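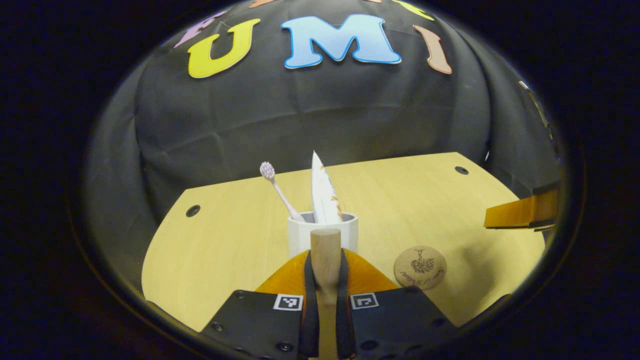
Workshop > Notebooks > Gripper build > August

Friday entry. The finger pads on the hand gripper were replaced with the softer Vukudden strips, and grip on round stock was checked at the bench. The wooden dowel is held upright between the two pads, with its top end in front of the white cup, and both finger markers face up. The toothbrush and the knife remain in the cup as the next items to be handled. Y. Wada requests that the knife be left until the pad screws have been retightened.

Pad spacing at rest is 40 mm. The Esine log now stands at 169 closures of the planned 1,000. M. Hajji will cut 6 spare pads at Rumley and enter the strip thickness on this page.

Open item: thread locker for the left finger.

2 comments | 6 shares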